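Getting make-up and fake tan out of gig clothes

Festival season is the best bit of July, but my word, the washing afterwards! If you came home from seeing your favourite band with glitter on your collar and foundation round your neckline, don't bin anything yet.

Foundation first. Work a drop of washing-up liquid into the mark with your fingertips, leave it for 6 minutes, then rinse from the back with cool water. I saved a white tour T-shirt this way and I was thrilled - it looked as good as the day I queued for it.

Glitter hates sticky tape. Press, lift, repeat, and do it before the wash or you'll be finding sparkles in your socks till Christmas.

Fake tan needs a soak: 2 spoonfuls of bicarb in a bowl of lukewarm water, overnight if you can. Fumiko Hamada swears by this for her stage costumes, and she gets through a lot of tan!
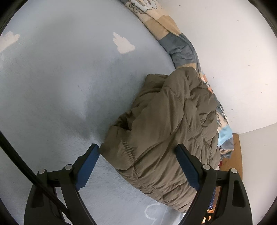 Olive-brown quilted puffer jacket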